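Why Does My House Creak at Night?

Bumps, clicks, ticks and groans, explained by Faith Waweru

Let's start in bed, with the light off. You've had your story and your glass of water, and maybe a second glass of water (I was a great one for the second glass). The house has gone quiet. And then, somewhere over by the stairs, it goes CREEEAK.

You hold your breath. You listen as hard as you can. Nothing for a long time, and then, from a completely different place – tick. Tick-tick.

If you've ever pulled the covers up to your nose over a noise like that, you are in very good company. I grew up in Clulwood, in a wooden house that was 97 years old, and it had so much to say after dark that my brother and I gave the noises names. The one in the ceiling was Mr. Knuckles. The one in the hall was the Duchess. It was years before I found out what they really were, and I was so pleased when I did that I've been telling people ever since.

Everything in your house is changing size

I know how that sounds! Your house looks the same size at bedtime as it did at breakfast, and you could measure your bedroom with a school ruler and never catch it out. But most things get a tiny bit bigger when they warm up and a tiny bit smaller when they cool down. Grown-ups call this expanding and contracting. You can call it stretching and shrinking if you like, and I usually do.

Why does it happen? Everything is made of bits far too small to see, and those bits are always jiggling. When something gets warmer, its bits jiggle harder and push each other a little farther apart. When it cools, they calm down and settle closer together. Think of kids in a lunch line. If everybody starts dancing, the line has to spread out to make room for all the elbows. When the dancing stops, it squeezes up again.

Now think about a whole day. The sun shines on the roof all afternoon and the roof warms up and stretches. The sun goes down, the air outside turns chilly, and the roof begins to shrink. The walls shrink a little too. They don't all do it at the same speed, either. Thin things cool quickly and thick things cool slowly, and metal changes differently from wood, and wood changes differently from brick. But they are all fastened together with nails and screws and glue, so they tug at one another.

For a while, nothing moves. The pieces are pressed so tightly together that they stick. The tug gets stronger, and stronger, and then one piece slips by less than the thickness of a fingernail. Crack! That's Mr. Knuckles. He was a roof beam all along.

Wood has another trick

Wood does something else as well, and it's my favorite part. Wood drinks.

When a tree is alive, its trunk carries water up from the roots to the leaves through tubes so narrow you'd need a microscope to get a good look at them. After the tree has been cut down and sawn into boards and dried, the tiny tubes are still in there. They make part of the pattern we call the grain. A board can sit in your house for longer than your grandparents have been alive, and it will still soak up a little dampness from the air when the weather is muggy and let it go again when the air is dry.

When it soaks up dampness, it swells. When it dries, it shrinks. And it doesn't swell evenly! A board gets wider across the grain, but it hardly gets any longer. So a bathroom door might stick all through a sticky summer and then swing open perfectly in November, when the heat comes on and the air indoors dries out.

Bedroom furniture does it too, in its own small way.
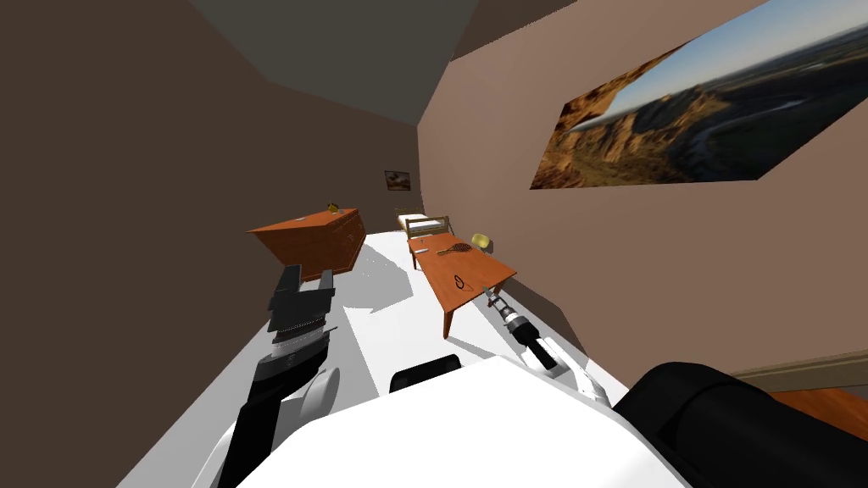 A wooden dresser and a stretch of wall.

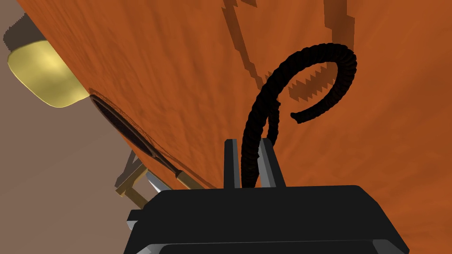 Streaky orange wood, close up.

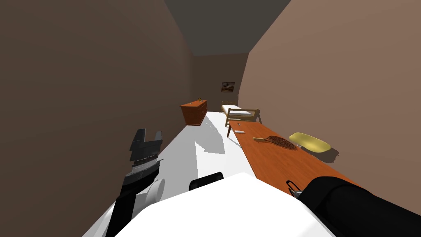 A dresser drawer is a box made to slide inside a bigger box, so there has to be a small gap all the way around it. If the gap is too small, the drawer jams in damp weather and you have to wear yesterday's socks. People who make furniture know this and they plan for it. My uncle worked in a furniture shop in Belholm, and he used to say that he never made a drawer to fit today, he made it to fit the soggiest day of the year. He also rubbed the runners with the end of a candle. If you have an old wooden drawer that squeaks, ask a grown-up whether you can try that together. It works beautifully, and it smells nice if you pick a nice candle.

What about the ticking?

The ticking is very often a pipe. Suppose somebody has a late shower. Hot water rushes through a pipe that was cold a minute ago, and the pipe stretches. A copper pipe as long as a school bus, which is 40 feet for a big one, can grow by a bit more than the width of a pencil when hot water runs through it. It has nowhere to go but along, so it rubs past the wood and the clips that hold it up, a little slip at a time. Tick. Tick. Tick. When the shower is over, it cools off and ticks all the way back again.

Radiators and heating ducts do the same thing. Ducts are big tunnels of thin metal, and thin metal can pop in and out like the lid of a jam jar, so they tend to go BONG, which is a bit rude in the middle of the night, but they don't mean anything by it.

And the stairs?

Ah, the Duchess. Stairs are made of many pieces of wood, and every one of them gets stepped on day after day. After a while the nails aren't quite as snug as they used to be. Press on the board and it rubs against its nail, or against the board next door, and out comes a squeak. Sometimes a step that was squashed down by feet all day will ease itself back up later on, when the whole family is in bed. So you may hear a stair creak with nobody on it at all. I do think it's fair to find that one a bit spooky, even when you know.

Why only at night, though?

Houses creak in the daytime too. In the daytime there's a dishwasher, and a dog, and your sister practicing the recorder, and you simply don't notice. At night all of that stops, and your ears, which are wonderful things, go looking for something to listen to. Evening is also when the outside air is cooling down, so there really is some extra shrinking going on. You get more creaks and a quieter house to hear them in.

Try it yourself: be a creak detective

You will need a notebook, a pencil, and permission to stay up 12 minutes past your usual bedtime. (You may have to show this page to somebody. Good luck!)

Draw a simple map of your home. It doesn't have to be neat.

Sit still in bed and listen. Each time you hear a noise, put a mark on the map where you think it came from, and write down what kind it was. Tick, creak, pop, bong, groan – make up your own words if those don't fit.

In the morning, go and look at each spot. Is there a pipe nearby? A wooden floor? A heater? A window that gets the afternoon sun?

Do it again on a night when the weather is different, very cold or very rainy, and compare your two maps.

If you hear a sound that is new and loud, or you hear dripping water, tell a grown-up. They'll want to know about it.

And if you meet a noise that keeps coming back in the same place, I think you should give it a name. Ours were so much easier to fall asleep with once we'd been introduced.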